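Chapter 4
Gathering Examples

A learning system can only copy what it has been shown. Before any training starts, somebody has to produce the examples, and in most projects this takes longer than the training itself. This chapter deals with how examples are planned, recorded and checked.

We use the word episode for one attempt at a task, from the starting position to the end. An episode holds the camera pictures, the joint positions and the commands sent to the arm. The Steltley set, used in the exercises, has 1000 episodes spread over 12 tasks. Failed attempts are kept and marked as failed.

Many groups begin in simulation. Parts can be put back at the press of a key, and the starting positions can be varied as much as the task needs. Section 4.3 explains what is lost when such episodes are used to train a real arm.

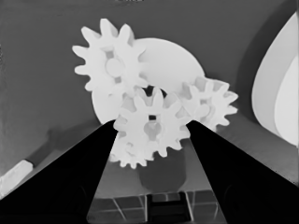

Figure 4.1 Simulated gear task: white gears between the two gripper fingers.

4.1 Choosing the task

Write down the start and end of the task before recording anything. Then record 50 episodes and look through them all.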